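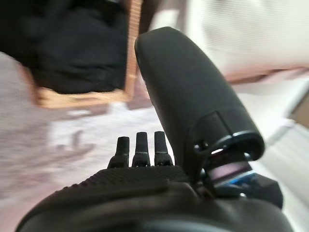
September - by Iveta Kratochvíl

Search this site Go

Demonstration gathering is the recording of example movements from which a learning system is trained. In the Zerkotier method, one task is repeated 200 times in a furnished room, and a small camera at the wrist records each attempt.
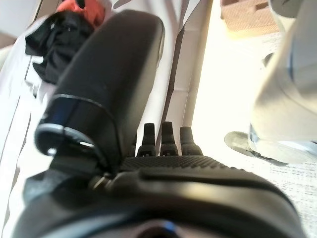

Wrist view of a black robotic hand beside white fabric.

Failed attempts are kept - 43 in the first set - and labelled separately.

Last updated: September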